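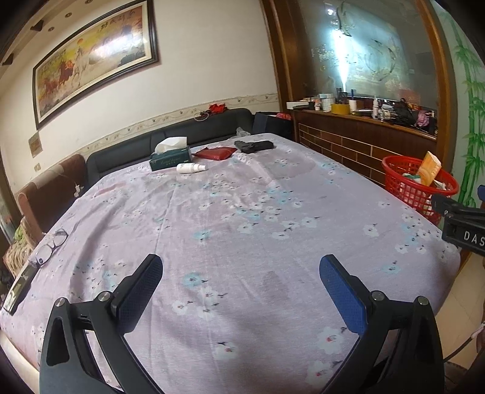

Sábana de flores, pinza abierta.

Domingo, turno de tarde. Revisión de registros de acceso en Temport. La pasarela Detix marcó 1.469 intentos fallidos contra el panel de Moodley; 491 usan cuentas de servicio que ya dimos de baja en octubre. El resto, nombres genéricos de diccionario. Ningún inicio de sesión correcto en ese tramo.

Hecho: bloqueo tras seis fallos (antes, sin límite) y rotación de las dos claves de API compartidas con Itum. La segunda dio error al propagarse -- caché del proxy, reinicio y bien.

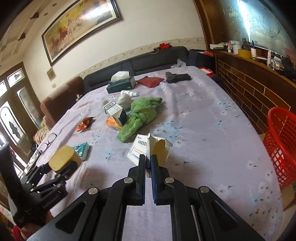 Caja blanca abierta, sujeta por el borde.

Pendiente: segundo factor en las cuentas de administración. Comprobar si el reloj del servidor de logs sigue desfasado -- las marcas no cuadran con las de Detix. No borrar los volcados hasta cruzarlos.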